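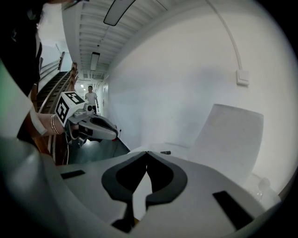
## 4.2 Gabarits de papier et coutures de surjet

**Figure 3.** Corps et doigt d'une pince gris clair, vus de près.

Le corpus réunit trois dessus de courtepointe inachevés, assemblés à la main sur papier : deux proviennent du fonds Badawi, le troisième du dépôt de Skernton. L'ensemble compte 1049 hexagones. Chaque pièce a été examinée sur l'envers, à plat, sans découdre ni décoller le bâti. Les numéros d'inventaire ont été saisis rangée par rangée dans la base Pludel, en partant de l'angle supérieur gauche.

Le gabarit est encore en place dans 456 hexagones. Il a été retiré partout ailleurs, le plus souvent au centre de l'ouvrage, où toutes les pièces voisines étaient déjà cousues. Cette répartition correspond à la pratique courante, qui consiste à récupérer le papier dès que les six côtés sont fixés et à le réutiliser pour la rangée suivante. Plusieurs gabarits présentent d'ailleurs une double série de trous d'aiguille, signe d'un second emploi.

Parmi les papiers conservés, 154 portent de l'écriture ou des caractères imprimés. On y reconnaît des pages de cahier, des feuilles de comptes et des fragments de catalogue. Aucun ne porte d'année complète. La datation par les gabarits reste donc indirecte, et elle ne fournit de toute façon qu'une limite basse : un cahier a pu attendre longtemps au fond d'un tiroir avant d'être découpé.

Les coutures de surjet sont plus régulières dans les deux pièces du fonds Badawi que dans celle de Skernton. Dans cette dernière, la tension du fil change nettement d'une rosace à l'autre et les points s'espacent vers les angles. Nous y voyons le travail de plusieurs mains, sans pouvoir exclure une reprise tardive par la même personne. Le fil de bâti, blanc dans les rosaces centrales, devient écru sur le pourtour – ce changement coïncide avec celui de la tension.

Les marges de couture ont été relevées avec la réglette Tekico, sur le côté le plus accessible de chaque pièce. Elles sont irrégulières dans les cotonnades imprimées, plus constantes dans les unis. Les tissus les plus lâches se sont effilochés jusqu'au bâti, et la mesure n'y a pas été retenue. Les relevés, achevés en mai, sont repris par rangée dans l'annexe, avec la transcription des papiers lisibles.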